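Kairys Mixed Spoon and Chopstick Set
Item 2716 -- Nollari Kitchen and Table

We put this set together for the kind of household where somebody is always rooting through the drawer for one more spoon. You get a white ceramic spoon with a good thick handle that feels lovely with soup, a black spoon with an oval bowl and a slimmer handle, two white plastic spoons (one short, one long) for scooping and stirring, and a pair of light wooden chopsticks to go with them.

They don't match, and we like them that way! The ceramic one tends to get claimed first in our own kitchen, usually by whoever is having congee, and the long plastic one ends up living in the rice tub or the oatmeal canister before the week is out.
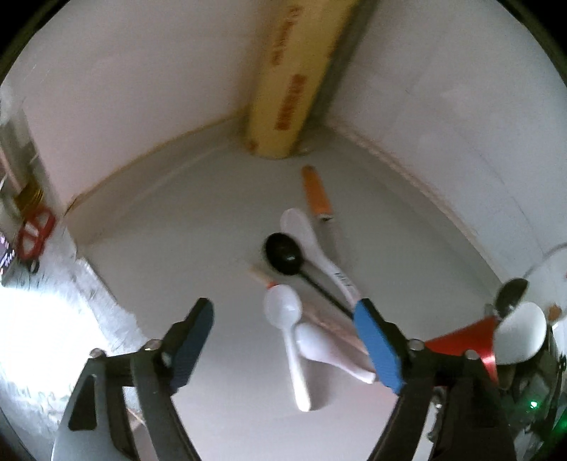 Caring for the set is easy enough. Wash the chopsticks by hand in warm, soapy water and stand them up to dry overnight -- they really don't enjoy a long soak. The spoons can go in the top rack, though we'd give the ceramic one a little elbow room so it isn't knocking against your mugs.

If you'd like a second pair of chopsticks, ask for item 1007, which comes in the same light wood. The Zellis drawer tray, item 1807, holds everything here with space left over for a few teaspoons.

Ships from our Vilemness shop in a plain cardboard box. Gift wrap is available at checkout, and there's room for a short note if you want to add one.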